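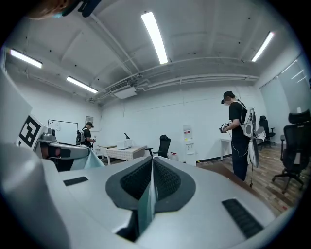
How often should you wash a cloth you use every day? About twice a week does it for me, more if there's been coffee involved.

I finally went through the cloth drawer last night and wow, I own so many! Modupe Akpan got me folding on the floor — there's more room to spread out, and you can smooth the far side flat before you pick up the near edge. I pinch two spots on the same fold and bring it over slowly (thin cloth bunches up the second you hurry, ask me how I know).

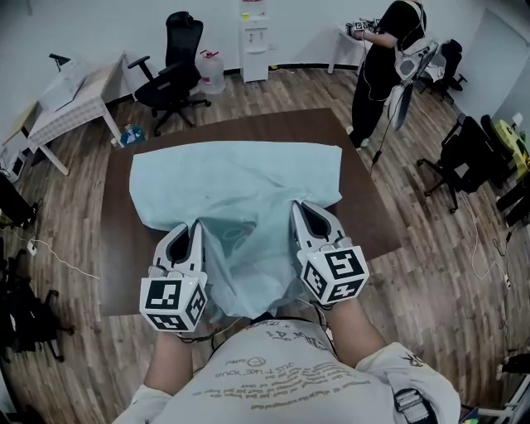
Light blue cloth on the brown mat, mid-bunch.

The thin ones go on top now, thick ones underneath. I still want a basket for the strays, and Nikola Shehu swears by the one from Sendau, so that's on my list for April.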